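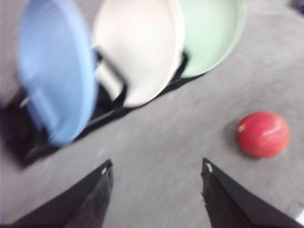 2 min read

Lono Kitchen Project – progress report to the Pastley fund, 8/17/25

Thank you again for your patience, and for the lovely note that came with the second payment. We've had a busy stretch at Plulville, and it is a real pleasure to tell you how the shared kitchen is coming along.

The everyday dishes are now in use. We chose plain coloured plates – light blue, cream and a pale mint green – so that each table can find its own at washing-up time, and people have taken to them more warmly than I dared hope. The black rack holds them upright on the grey bench, and the fruit we put out for anyone who's peckish tends to end up beside it. Lunches have grown from 35 a week to almost 60, so the rack certainly earns its keep!

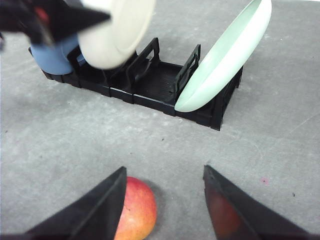 Spending and what comes next

Dishes and racks from Lavoie came to $530, and we put a further $110 toward tea towels and a second washing-up tub. We would dearly like to add a shelf for the serving bowls by October, and I'll send the quote along as soon as I have it.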